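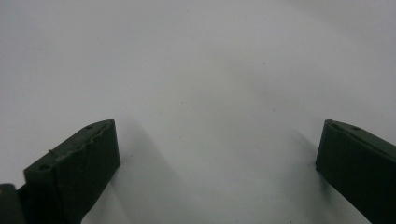
1. はじめに

最終更新日：2024/01/19

私たちの班が今年度の課題研究で取り上げたのは、自動車の純正アクセサリーの「後付け」です。きっかけはとても身近なことで、班員の一人の家で小型車を買い替えることになり、家族会議の席でカタログの付属品ページが何度も行ったり来たりしていた、という話からでした。本体のグレードを決めるのには一晩しかかからなかったのに、フロアマットとドアバイザーとラゲッジトレイをどうするかで二週間もめたそうです。それなら、買ったあとで付けた人は満足しているのだろうか、と班で話しているうちに、そのままテーマになってしまいました。

2. 調査の対象と方法

対象にした車種は、小型ハッチバックのDrunonと、少し背の高いStorkellの2車種です。どちらも学校の近くの販売店で扱っていて、オーナーの方に声をかけやすいという事情もありました。販売店Raffertyさんには、お忙しい時期にもかかわらず、待合スペースにアンケート用紙を置かせていただき、本当にありがたかったです。

アンケートは12月の初めから配り、回収できたのは352枚でした。このうち、後付けの経験が「ある」と答え、さらに自由記述まで書いてくださったものが64枚あり、本報告の後半は主にこの64枚を読み込んだ結果です。設問は19問で、今思うと少し多かったと反省しています。最後のほうの設問は空欄が目立ちました。

3. 結果

3-1 付けた時期

納車のときにまとめて付けた人がいちばん多いだろう、と私たちは予想していました。ところが読んでいくと、納車から半年ほどたって、最初の点検のときに相談して付けたという方がかなりいらっしゃいました。「乗ってみないと何が足りないかわからない」という趣旨の記述がいくつもあり、これには班の全員がうなずきました。

3-2 人気のあった品目

DrunonのオーナーではLEDのフットランプとサイドバイザー、Storkellのオーナーでは荷室のトレイとルーフキャリアがよく挙がりました。Storkellは荷室の床が高めなので、買い物袋が倒れて困るという声が多く、トレイの仕切りを自分で足した方もいて、読んでいてとても楽しかったです（仕切りの図まで描いてくださった方、ありがとうございました！）。

3-3 不満の内容

いちばん多かったのは価格より取り付け工賃の話でした。部品の値段はカタログに載っているのに、工賃は見積もりを出してもらうまでわからず、思っていたより高かったというものです。次に多かったのが、色合わせに関する不満です。外装のガーニッシュがボディの色と微妙に違って見える、という記述は、白系の車にお乗りの方に集中していました。私たちも駐車場でStorkellの白を見せていただきましたが、曇りの日と晴れの日でずいぶん印象が変わるので、カタログの小さな色見本だけで決めるのは難しいと感じました。

4. 考察

社外品メーカーHurnnessのシートカバーを選んだ方の記述も、少数ながら印象に残っています。純正より安く、色の種類も多い一方で、背もたれのポケットが使えなくなった、という声がありました。純正品は車種ごとに形を合わせてある分だけ値段も上がるわけで、どちらがよいかは使う人の暮らし方しだいだと思います。小さなお子さんのいるご家庭では汚れたらすぐ外して洗えることが何より大事で、長距離の通勤をされる方では滑りにくさや座り心地が優先される、というように、同じ品目でも見るところがまるで違っていました。

また、後付けをしなかった理由として「そもそも後から付けられると知らなかった」と書いた方が何人もいらっしゃいました。販売店の方に伺うと、配線の都合で後からは付けられないものもあり、説明が難しいのだそうです。カタログに、後付けできるものとできないものの印があるだけでも、ずいぶん違うのではないでしょうか。

5. 課題

アンケートを一つの販売店だけで配ったため、点検にきちんと通う方の意見にかたよっている可能性があります。また、車の年式を聞き忘れたことは大きな失敗でした。集計を始めてから気づき、班の空気がしばらく重くなりました。来年度に続けてくれる班があれば、年式と走行距離の設問をぜひ最初のページに入れてください。

集計表と未記入のアンケート用紙は、教室の後ろの棚の青いファイルに入れてあります。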